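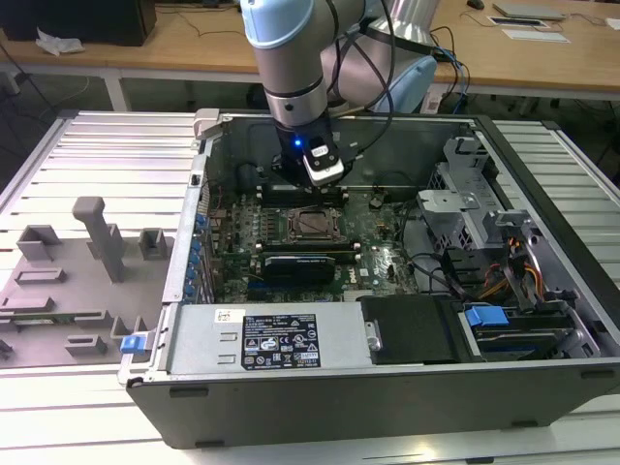

Can the rye starter sit in the cold room between bakes without being fed?
For six days, going by the jars we kept. Past that it still rises, but the first loaf comes out tight and sour, and it needs two feeds at room temperature before it is worth using.

27 May 2026

Opened the jars kept back from the last Kultstead bake. Smell was sharp, a bit like nail polish on the older one, plain yogurt on the other. Gray liquid on top of the older jar, poured off. Did not stir it in this time. In February I stirred it in and the dough was slack all day.

Feed: equal weights of starter, water and whole rye flour. Used the Kistthorpe flour because the Istar bag was down to the dregs. Kistthorpe is coarser and takes up more water, so the mix looked dry for the first hour and then loosened. Left the water alone. If anyone repeats this with Istar, hold back a splash.

Jar lids resting on, not screwed down. Rubber band at the starting level on both.

Younger jar doubled by lunch. Older jar was slower, with big bubbles at the sides and a flat top. Fed it again in the afternoon and it behaved.

Dough: 1000 g flour for the batch, 2 percent salt, caraway ground coarse in the hand mill. The mill needs its screw tightened every few turns. Mixed by hand with a wet scraper, no kneading. It should look like mortar. Went into the long tins, smoothed with wet fingers, dusted with flour so the cracks show when it is ready.

Baked 60 minutes with the heat turned down after the first part. Forgot to put the steam tray in until the loaves had been in a while, so the crust on the left tin is pale and a little dusty. Right tin is fine.

Crumb not checked yet. Wrapped in linen and leaving it until tomorrow. Cutting early is what gummed up the knife last time and I couldn't tell if the middle was underbaked or just warm.

Compared notes with the Hegedűs recipe card. It calls for a scald of part of the flour with boiling water the night before, and more caraway. Would like to try the scald with the younger jar, same tins, no other changes.

To do: order Istar flour, coarse salt. New rubber bands. Write the feed date on the lid in marker, as the tape comes off in the cold room.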